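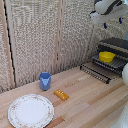 Keeping yeast doughs cold: notes on butter, flour and resting times

Filed under: Baking, Kitchen tips
Last revised 13/12/2018

These notes cover laminated and enriched doughs made in a domestic kitchen without a sheeter. They replace the September version, which gave the wrong resting time for the second turn. Thanks to Lanying Wan for spotting it.

Butter

Use unsalted butter with a fat content of 82 per cent or higher. Lower-fat butter carries more water, which turns to steam too early and softens the layers next to it. Spreadable butter is unsuitable at any temperature.

Weigh the butter cold and beat it flat between two sheets of baking paper with a rolling pin. The finished slab should bend without cracking. If it cracks, leave it on the worktop for a few minutes and test a corner again. If it smears, it has gone too far and needs to go back in the fridge.

The slab and the dough should feel equally firm when pressed with a thumb. A hard slab inside soft dough breaks into plates during rolling, and those plates show up later as bald patches with a puddle of fat on the tray.

Flour

Strong white bread flour is easy to find but resists rolling. A blend of two parts strong to one part plain gives a dough that holds its shape and rolls out with less effort. For a batch using 528 g of flour in total, that is 352 g strong and 176 g plain.

Brush off surplus flour with a dry pastry brush before every fold. Flour trapped between layers stays there and bakes to a grey line.

Resting

After mixing: one hour in the fridge, covered, pressed flat to the size of a paperback. A ball of dough chills slowly in the middle.

After the first turn: 30 minutes.

After the second turn: 45 minutes (previously given as 20).

After shaping: until visibly puffed. Time is a poor guide at this stage. A finger pressed lightly into the side should leave a dent that fills slowly.

If the dough springs back while being rolled, stop. Wrap it, chill it for 15 minutes and carry on. Forcing it will tear the outer layer.

Fridge temperature

The dial on most fridges is numbered and tells you very little. Put a thermometer in a glass of water on the middle shelf overnight and read it in the morning. Mine, a Jurnell larder model, sat at 8 degrees on the setting the manual recommends. It now runs at 4.

Avoid the shelf directly against the back plate. Dough left there can freeze along one edge and will roll unevenly.

Rolling

Mark the target length on the baking paper in pencil, then turn the paper over so the mark shows through. Roll away from you from the centre, turn the dough, repeat. Stop just short of the edges, or the butter will be pushed out of the ends. Even up the thickness with a few light passes afterwards.

Trim the short ends square before folding. Keep the trimmings, stack them and bake them with sugar in a muffin tin.

Sugar in the layers

Where a recipe calls for sugar between the folds, add it only at the last turn. Sugar draws water out of the dough, and after an hour in the fridge the layers will be sitting in syrup. Shape and prove straight away.

Line tins with baking paper or grease them heavily. Turn the pastries out while the caramel is still liquid, using tongs.

Freezing

Shaped, unproved pieces keep for a month. Freeze them on a tray until solid, then bag them. Thaw overnight in the fridge and prove as normal.

Comments

Radomir Stoyanova: Does the same blend work with wholemeal in place of the plain?

Reply: Up to a quarter of the plain portion. Beyond that the bran cuts the layers. Add 2 teaspoons of extra water.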